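Taming your home search and voice helpers: workshop and kitchen tips

I love having a helper I can shout at while my hands are covered in dough, and I've spent most of January getting ours to behave. Lots of you wrote in after my first post, so I've pulled the best bits together, including several from Urho Tuominen, who has one in his garage and swears by it.

Name your timers. "Set a timer for 14 minutes" is fine until you have three going at once! Say "rice timer" or "glue timer" and you can ask for each one later. Urho names his after the clamp he's using, and I've started doing the same with burners (back left, front right).

Put the speaker away from the sink and the range hood. Ours sat by the faucet for ages and heard every second word. I moved it to the top of the bookcase by the door and now it catches me even with the mixer running on low.

Clear out your search history once in a while. Mine was full of one weekend's hunt for a Dullari hinge, and for weeks every search wanted to sell me hinges. Look under your account settings for something like "activity" or "my data". You can usually pick how long it's kept, and I went with 90 days. It took me two minutes and the results got so much more useful!

Search with the part number in quotation marks. This is my favorite one. I had an old Guma blender with a cracked gasket, and plain words brought up 278 results, nearly all for other models. With the number in quotes I had the right one on the first page. The number is often on the underside, so take a picture of it with your phone before you put the thing back on the shelf.

Save the pages you trust. A search engine can shuffle things around from one week to the next, and that perfect chart for oven temperatures may slide out of sight. I print mine and tape them inside the cupboard door – old school, but flour doesn't hurt paper much.

Mute it when company comes. There's a button on top of our Drunimano, and a guest named Alexa is coming in spring, so we'll be needing it.

Double-check anything to do with cleaning products or wiring. I'll take a spoken answer for cups to milliliters any day, but for mixing cleaners I read the label, every time.

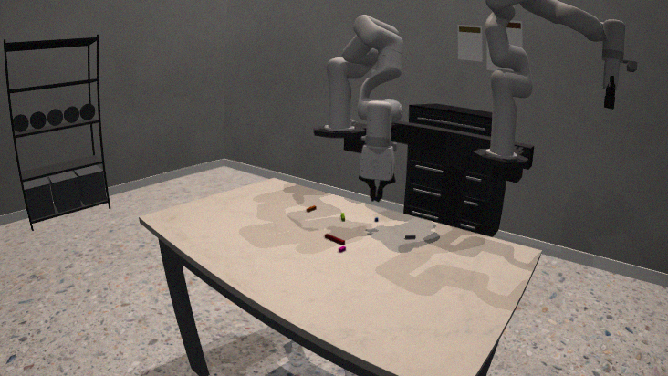 The same goes for paint and wood finish. Drying times read out loud tend to leave out the part about cold rooms, and my garage drops well under 60 degrees this time of year, so I go by the can and then give it an extra night.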